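Chapter 4: Panel Controls and Their States
By Florin Filip and Sarla Grewal
November
158 shares | 47 comments

A control is any part of a panel that an operator sets by hand. This chapter classifies controls by the number of states each can hold.

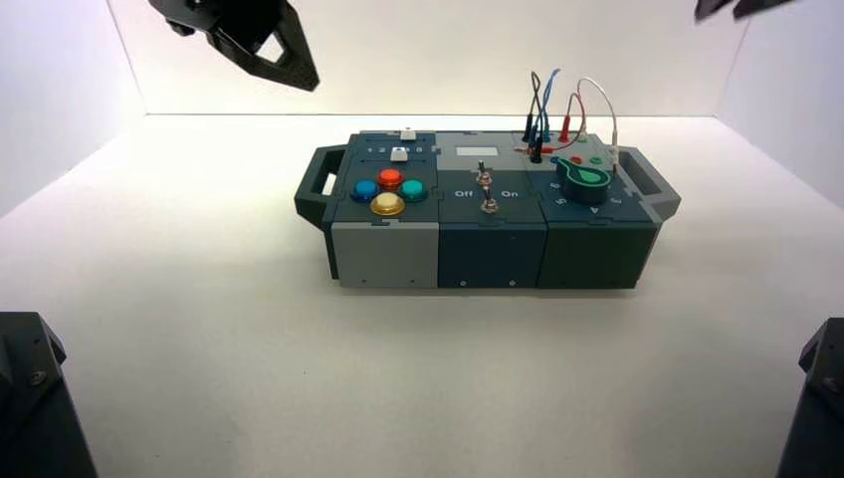
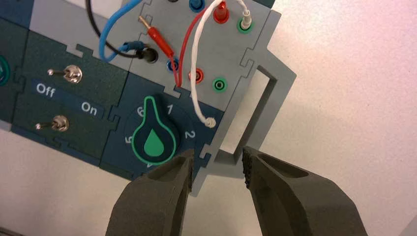 Discrete controls hold a fixed set of states and are treated first. A push button returns when released; a toggle switch stays where it is put. The toggles on the middle module are labeled "Off" and "On," so each position can be recorded in one word. Rotary knobs are covered in Section 4.2.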